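Chapter 7
Reading and Writing a Household Budget

In this chapter you will learn to:
separate fixed costs from variable costs
turn yearly and quarterly bills into weekly amounts
prepare a simple budget for a shared house
compare what was planned with what was spent

Key terms: fixed cost, variable cost, float, arrears, variance, bond

7.1 Why households keep a budget

Most people first meet a budget when they move out of the family home. The rent is due every fortnight, the power bill arrives every three months, and the car registration comes once a year. None of these dates line up with payday. A budget is a written plan that puts all of them on the same footing, so that the money is there when each bill falls due.

A budget doesn't have to be complicated. A sheet of ruled paper with two columns will do the job for a single person. A shared house needs a bit more, as several people are paying into the same pot and each will want to know where the money went.

Throughout this chapter we follow one household in the town of Fuststead. Karthikeyan Rao rents a three-bedroom house on Petersen Street with two friends from his apprenticeship. The rent is $763 a week, split evenly. The three of them also share the cost of electricity, water use, internet and basic groceries. Karthikeyan pays the bills from a joint account, and the other two transfer their share into it each Thursday.

7.2 Fixed and variable costs

A fixed cost stays the same from one period to the next, whatever the household does. Rent is the clearest case. The internet plan is another: the Petersen Street house pays its provider, Prornia, $130 a month, and the amount is the same whether the connection is used all day or left alone.

A variable cost changes with use. Electricity, water, fuel and groceries are all variable. The winter power bill at Petersen Street was $357 for the quarter, and the tenants expect the summer one to be higher once the air conditioner is running.

Some costs are a mixture. A power bill usually has a daily supply charge, which is fixed, and a usage charge, which is not. When you read a bill, look for the two parts and record them on separate lines.
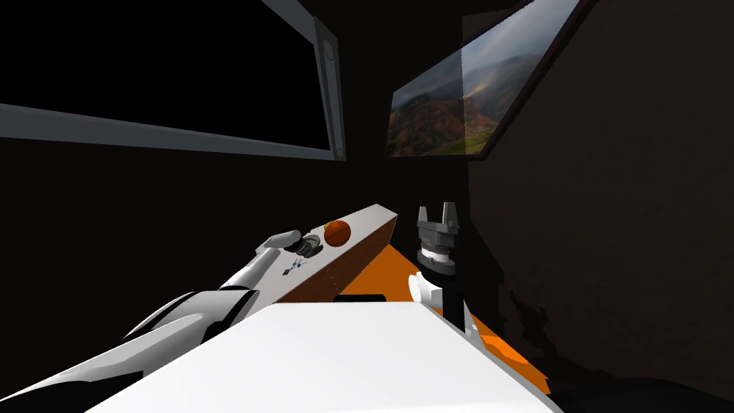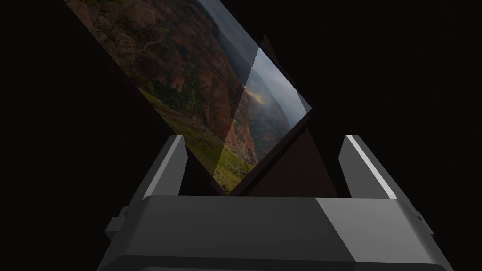 Page 114

Furniture and fittings sit outside the weekly budget in most households. A couch, a washing machine or a picture for the lounge room is bought once and used for years. These are called capital items. They are best paid for from savings, and the budget should have a line for putting that money aside. In the Petersen Street budget this line is labelled "house fund".

7.3 Working out a weekly amount

To compare bills that arrive at different times, change them all to the same period. This book uses the week, as most wages and rents in our examples are quoted that way.

For a yearly bill, divide by 52.
For a quarterly bill, divide by 13.
For a monthly bill, multiply by 12 and then divide by 52.

Do not divide a monthly bill by four. A year has 12 months but 52 weeks, and dividing by four gives an answer that is too high.

Worked example 1

The Petersen Street internet plan costs $130 a month. Find the weekly cost.

130 × 12 = 1560
1560 ÷ 52 = 30

The weekly cost is $30, or $10 for each tenant.

Worked example 2

The winter electricity bill was $357 for the quarter. Find the weekly cost.

357 ÷ 13 = 27.46

The weekly cost is $27.46. Karthikeyan writes $30 in the budget. The extra $2.54 a week builds up in the account as a float – a small reserve that covers a bill larger than expected.

7.4 When a payment is missed

A household that falls behind on a bill is said to be in arrears. Most utility companies will agree to a payment plan if they are contacted before the due date, and the conditions are usually printed on the back of the bill. Rent arrears are more serious. A landlord may be able to end the lease once the rent is a set number of days late, and the number differs from place to place.

Arrears can also affect the bond. This is the money paid at the start of a lease and held until the tenants leave. Unpaid rent may be taken out of it, along with the cost of repairing damage beyond ordinary wear.

Activity 7A

Collect three bills from your own household, or use the Tollusow Water sample bill at the back of this book. For each one, write down the period it covers, the fixed part and the variable part. Change each total to a weekly amount. Keep your working, as you will need it again in section 7.6.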